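Droltholm Stone Care Kit
For marble, limestone and other polished stone counters
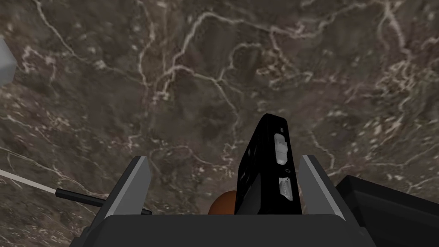
We love old stone counters, and we love them even more when people cook on them! The Droltholm kit came out of years of looking after our own at the Pritmont workshop, where the tea gets spilled daily and somebody is forever slicing lemons without a board.

The kit has three parts. The Bolger cleaner is pH neutral and goes on with a damp cloth, a small squirt at a time. The sealer is water based, has very little smell and soaks in over 20 minutes or so before you buff off whatever is left. Then there's the Brindau cloth, a thick cotton weave that we're a bit obsessed with – it leaves no lint, even on dark stone, and comes out of the washing machine softer every time.

Paora Te Moana mixes the sealer in small batches and tests each one on offcuts with red wine, coffee and beet juice (the beet juice is the mean one). The current recipe is batch 401, and it's our favorite so far.

What's in the box
Bolger stone cleaner, 500 ml
Droltholm sealer, 500 ml
Brindau cloths, pack of 7
Printed care card

Try the sealer on a hidden corner first and leave it overnight. Some honed stones go a shade darker, and plenty of people like that look, but you'll want to know before you do the whole island.

Please don't use it on laminate or wood. Etch marks from vinegar or citrus need polishing, so write to us with a photo and we'll happily talk you through it.

Refills are sold separately. Item no. 697.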